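Warrant Backlog Project, Dindstead Police Department
Progress report to the Vametti Fund, second quarter of funding
Prepared by Viorica Toma, project manager

When the grant began, the department was holding 1,517 open warrants. The application put the number lower, and I have apologized to Jinfeng Tang at the Fund for that in writing. The gap comes from a filing cabinet in the old traffic office, which had its own warrants and, until last September, its own lock. We had the lock drilled. The locksmith's bill is in the expense sheet under "systems access," a heading I did not choose.

As of this report the count is down to 782. Before anyone puts that in a newsletter, please read the next paragraph.

Most of the drop is paper. We found warrants for people who had died, for people who had paid their fines and had the receipt to show for it, and for people already sitting in our own county jail. One man had three warrants under three spellings of his last name, and had been coming in every month to renew his vendor permit at a counter directly below our office. He was very nice about it. Clearing these cases took clerk hours and phone calls, and very little in the way of police work as seen on television.

The part that did involve officers was smaller. The two-person service team, led by Sergeant Gheorghița Grecu, made 38 arrests on felony warrants, all without injury to anyone. The sergeant would like it noted that she sprained a thumb, but that was the van door and it happened in our parking lot.
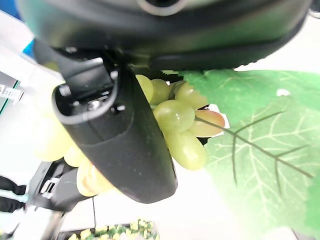 What happens to someone with an old warrant for a minor offense?
They get a letter first, then a phone call if we have a working number, and then a place on the calendar for the walk-in court session. Anyone who shows up at that session on a nonviolent misdemeanor sees a judge the same day and in nearly every case goes home the same day. Officers are sent out only after the letter and the call have gone nowhere, and felony warrants skip the letter entirely.

We have held two walk-in sessions so far, both at the Tănase Street annex, starting at 8:30 a.m. The first drew so few people that the judge finished her crossword and started on the bailiff's. Word had gone around that it was a sting. I can see why. Years ago a neighboring department mailed out notices of free boat raffle tickets and arrested everyone who came to collect, and people here have long memories where boats are concerned.

For the second session we dropped the department seal from the envelope and had Smaranda Manole, of the public defender's office, sign the letter. Around 60 people came. Several brought relatives for backup. The line reached the stairwell by nine, and we ran out of the form that lets a judge recall a warrant, then ran out of toner while copying more. Smaranda Lazăr from the clerk's office drove back to the main courthouse for both. (Yes, there are two Smarandas on this project. Their mail is delivered to each other about half the time, and we have stopped fighting it.)
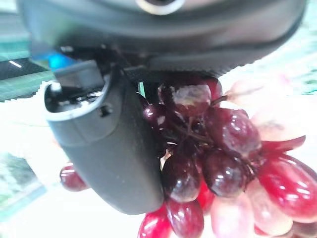
The third session is planned for the coming quarter, same building, with a second judge if the court can spare one and a second printer whether it can or not. We would also like to try evening hours. A good many of the people we want to reach have jobs, and losing a shift to clear up an expired license plate is a hard thing to sell.

Now for what has not gone well. The Wumow records software, which was supposed to be talking to the court's system by now, is not on speaking terms with it. The vendor says the fault is with the court's system. The court says it is with the vendor. Each recalled warrant is therefore typed in twice, by hand, and checked once a week by Lazăr, who has found errors every week she has looked. Two people were stopped on warrants that had already been recalled. Both were released at the roadside within the hour, and both got a call from the chief. We count those as our mistakes and have listed them in Attachment B.

Spending is under budget, mainly on account of the data analyst we have not managed to hire. Two candidates accepted and then met the salary. We ask the Fund's permission to move part of that line into clerk overtime through the end of the next quarter, with the rest held for a third attempt at hiring.

Attachments: A, warrant counts by type; B, stops on recalled warrants; C, expenses, including the locksmith.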